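工作与职场 › 自动化与新技术

公司要上自动化，我们客房清洁组会变成什么样？有经历过的来说说

发帖人：毛巾叠不齐
标签：客房服务 自动化 排班 转岗

我在一家公寓式酒店做客房主管，楼是1974年盖的老楼，后来翻新过，总共198间房，客房组连我在内19个人。上周开会，经理宣布公司跟 Plestotgate 谈好了，七月开始分阶段上自动化：先是布草和垃圾的运送小车，然后是自动派房系统，再往后说要试“房内整理”，也就是让机械手收拾床边、桌面这些地方的杂物。

我本人其实挺期待的！推布草车推了这么多年，腰早就有意见了，真有车能自己跑电梯，我第一个鼓掌。可是组里的阿姨们反应很不一样，散会以后在布草间说了半天。有人担心工时减少，有人担心以后要对着平板点来点去，还有一位直接问我，她要不要现在就开始找别的活。我答不上来。

想请教真正在上了自动化的地方干过的朋友：

一，第一个月到底是轻松了还是更乱？
二，派房交给系统以后，组长还管什么？
三，机械手收拾杂物这种事靠谱吗？我看宣传片里桌面都干干净净，只放一个杯子，我们退房的房间可不是那个样子。
四，有什么是应该在上线之前就跟公司谈好的？

先谢谢大家。会上的PPT我不方便发，细节可以问我。

洗衣房老周
发表于 2019年6月18日，星期二

我们洗衣房用的是 Desadex 的分拣线，跟你们不完全一样，随便说两句。

刚上的时候乱，很乱。机器把浴巾和地巾分错，大家一边骂一边重新分。后来调好了，现在让我回去用手分我是不干的。

电梯的事一定要提前问！老楼电梯少，小车占一部，人就少一部，早上退房高峰你们会疯的。我们为这个吵过两次，最后改成十点以前小车不上楼。

别的不懂，等别人答。

Soledad Begay
个人简介：服务业自动化落地培训，之前做过六年客房

看到这个题目特别高兴，因为你问的正是我每天在做的事，忍不住多写一点。我中文是后来学的，哪里说得别扭请多包涵。

先说第一个月。会更乱，请您把这句话原样转告给经理。系统要学你们的楼层、你们的习惯，还有哪间房的门要用力推才关得上，这些只有阿姨们知道。我带过的一个项目在 Oyelaran 公寓，规模比你们小一些，头两个星期大家的步数反而多了，因为每个人都要去看小车是不是又停在消防门前面了。到第4周开始顺起来，那天早上有位同事空着手从走廊那头走过来，跟我说她觉得忘了带什么东西。她忘的就是那辆车！我到现在想起来还很开心。

派房系统这一块，组长的工作会变，分量一点也不会少。以前您早上花时间排表，以后这段时间会拿来改表。系统按退房时间和面积分房，它不知道谁膝盖不好，也不知道某间房昨晚开过派对。所以一定要确认组长有改单的权限，而且改单不需要写理由、不需要上级批。我见过要写理由的版本，组长们三天以后就不改了，照单全收，结果大家都很累。

再说您最关心的机械手。您的怀疑很对，宣传片里那个杯子我也看烦了。难的从来都是软的、皱的、半透明的、互相压着的东西。一团纸巾，每次的形状都不一样；一张塑料包装，夹住一个角，剩下的还会垂下来拖着别的东西。纸盒算是客气的，起码有个面。

所以现在比较认真的团队会先让人来做示范：操作的人手里拿着夹爪，在住过人的房间里干真正的活，床上堆着毯子，椅子上搭着衣服，地上有线，都不清场。夹爪去收废纸、收包装，动作录下来，再拿去教机器。

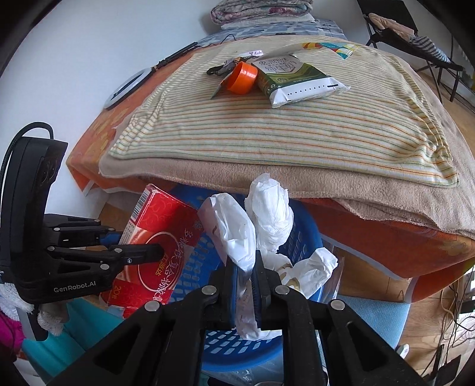
我自己拿着夹爪试过一个下午，手腕酸得不行，可是真的上瘾。您会突然发现自己平时收垃圾有多聪明：伸手之前已经知道哪个是空盒子，哪张纸底下可能压着客人的发票。这些判断以前从来没有写进过任何岗位说明，现在反而成了最值钱的部分。我们后来请了几位客房的老员工来做示范员，她们做得比年轻工程师稳多了，工程师也很服气。

这就接到您的第四条了。上线之前，我建议谈这几件事，最好写成文字：

工时。第一年的合同工时不减，省下来的时间用在哪里要说清楚，深度清洁也好，培训也好，总之别含糊。

示范工作算不算钱。如果将来要请您的组员拿夹爪录动作，那是一份技术活，应当有单独的津贴。录的时候人脸和声音怎么处理，也请在纸上写明白。

客人的东西。机器碰坏了、扔错了算谁的？我的意见是，凡是看起来可能有用的一律不许机器扔，先放到一边由人确认。Grestix 的流程里有个“待认领筐”，做法很土，但是好用，可以照搬。

电梯。上面老周说得对，我完全赞成。

平板。字号要能调大。请别笑，我见过因为字太小，几位阿姨轮流戴同一副老花镜的。

至于那位问您要不要找别的活的阿姨，我不能替您公司承诺什么。我只能说我经手的这些地方，房间里的活离交给机器还很远，铺床、擦浴室、看一眼就知道哪里不对劲，这些眼下都还是人在做。真正先消失的是推车和跑腿，几乎没有人怀念。如果她愿意，可以请她早一点参加试运行，越早进去的人，说话越有分量。

七月上线之前还有点时间，您可以先挑一层楼，把阿姨们知道的“怪脾气”都记下来，哪扇门卡，哪个拐角有坎，哪间房地毯边会翘。记一份给供应商，自己留一份。

毛巾叠不齐（楼主）回复 Soledad Begay

太感谢了！改单不用写理由这条我之前完全没想到，明天就去问经理。示范津贴那条我念给组里听了，问要不要找别的活的那位阿姨想了一会儿，问我录动作的时候能不能坐着。这个我也帮她问问您？

Soledad Begay 回复 毛巾叠不齐（楼主）

看任务，桌面和床边的可以坐，收地上的就得站着弯腰了，所以我们一般隔一会儿就换人。请她来之前活动一下手腕，另外指甲别太长，扣扳机会不舒服。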